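1/ Preria's central bank withdraws the old 1000 note from circulation in September. A few points on how the exchange works.

2/ Old notes stay legal tender until the closing date. Shops must take them at face value.
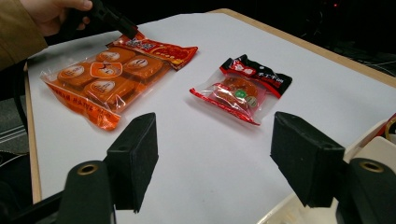
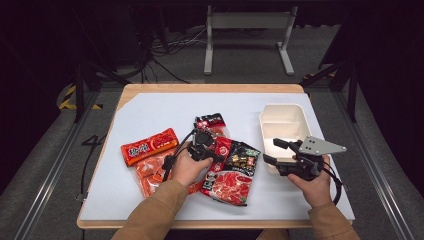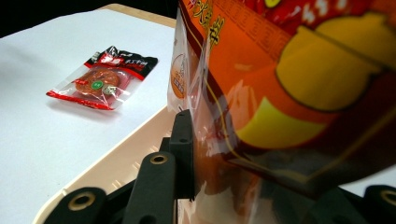 3/ Do you need a bank account to exchange them? Any branch of Staron will swap up to 2250 over the counter against proof of identity. Larger sums have to be paid into an account and take 7 working days to clear.

4/ Torn notes go to the Bralier cash office, window 2. Dwight Sawatzky's circular has the form. Coins are unaffected.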